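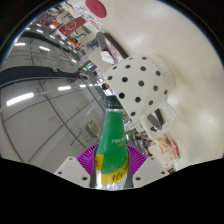
Garrafa verde, faixa amarela, tampa escura. Atrás, a caneca às bolinhas.

De: Bethel Birhane
Para: lista cantina-prusstead
Assunto: Re: Re: mesas do refeitório, outra vez
Data: 12 de setembro

Boa tarde a todos,

Respondo por baixo, como manda a etiqueta desta lista, que é a única etiqueta que por cá se cumpre.

Tiruwork Lemma escreveu:
> Caros colegas,
> Voltámos ao tema das mesas. O contrato com a Wuma inclui a limpeza
> do refeitório depois do almoço, mas não inclui recolher tabuleiros,
> separar embalagens nem decidir se uma garrafa ainda é de alguém.
> Proponho três coisas:
> 1. Cada um leva o seu tabuleiro ao carrinho.
> 2. Loiça trazida de casa volta para casa, ou pelo menos para o
> gabinete.
> 3. O que ficar na mesa depois das 4 vai para o lixo, sem discussão.
> Se ninguém se opuser, mando imprimir o aviso.
> T. Lemma

Quanto ao ponto 1, nada a opor. Lembro apenas que o carrinho mora agora junto à porta da copa, atrás do pilar, e que metade do edifício continua a procurá-lo onde ele estava em novembro. Sugiro uma seta. Uma seta sai mais barata do que o aviso, e lê-se mais depressa.

Quanto ao ponto 2, aqui já me oponho um bocadinho. A loiça de casa é o que resta de civilização naquele refeitório. Beber café numa caneca branca às bolinhas pretas, com asa, é outra coisa; beber o mesmo café em copo de papel é um castigo que aceito só em viagem. Se a caneca tiver de subir quatro andares e descer outros tantos por cada café, volta tudo ao papel e daqui a um mês estamos a discutir os copos. A minha contraproposta é uma prateleira na copa, ao lado do micro-ondas, com o nome de cada um escrito em fita-cola. O Zatard tem isso no edifício deles e não consta que tenha havido mortos.

Quanto ao ponto 3, é preciso distinguir. Uma mesa de almoço tem camadas, como as escavações.
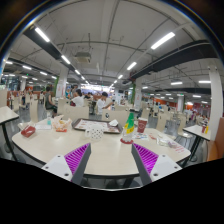 Há a camada do lixo evidente, que não tem advogado: o invólucro amarrotado, o guardanapo feito numa bola ao canto do tabuleiro, a caixa de cartão vermelha tombada de lado, o papelinho que ninguém reclama. Para essa camada não é preciso esperar pelas 4. Pode ir já.

Há a camada duvidosa. O copo de papel bordô com o logótipo redondo, por exemplo: olhando de lado, quem sabe se está vazio? Pela minha experiência, o dono volta sempre, e volta sempre trinta segundos depois de alguém o deitar fora. O mesmo vale para aquelas garrafinhas com turquesa, que as pessoas pousam atrás dos papéis e depois procuram pelo edifício inteiro.

E há a camada que não se deita fora em circunstância nenhuma, onde ponho a caneca e a garrafa verde da faixa amarela. A quem a quiser tratar como lixo só porque é de plástico, peço que primeiro pergunte na mesa.

Proponho portanto que o ponto 3 passe a ler-se assim: "Embalagens, guardanapos e toalhetes de papel vão para o lixo com quem os usou. Loiça e garrafas que fiquem para trás vão para a prateleira da copa até sexta-feira." Depois de sexta, cada um que se entenda com a sua consciência.

Já agora, o tabuleiro castanho com a folha de papel impressa por cima. Alguém sabe para que serve a folha? Perguntei ao balcão e disseram-me que era para não sujar o tabuleiro. Muito bem, mas o tabuleiro é lavado na mesma, e a folha agarra-se ao fundo quando apanha molho. Encomendaram 3000 de uma vez, segundo me contaram, portanto a conversa fica para quando acabarem, lá para a reforma de alguns de nós.

Duas notas práticas:

- O aviso, se for para a frente, que não venha em maiúsculas. O último tinha 17 linhas e dois pontos de exclamação por linha, e acabou a servir de base para copos.
- A Wuma pede que não se empilhem tabuleiros com coisas lá dentro. Este pedido é antigo, é justo, e eu própria já o desrespeitei. Mea culpa.

Tiruwork, se estiveres de acordo com a prateleira, eu trato da fita-cola e do marcador. O berbequim fica contigo, que o meu ficou emprestado e nunca mais o vi.

Cumprimentos,
Bethel

--
Recebeu esta mensagem porque está inscrito na lista cantina-prusstead.
Para cancelar a inscrição, responda com a palavra SAIR no assunto.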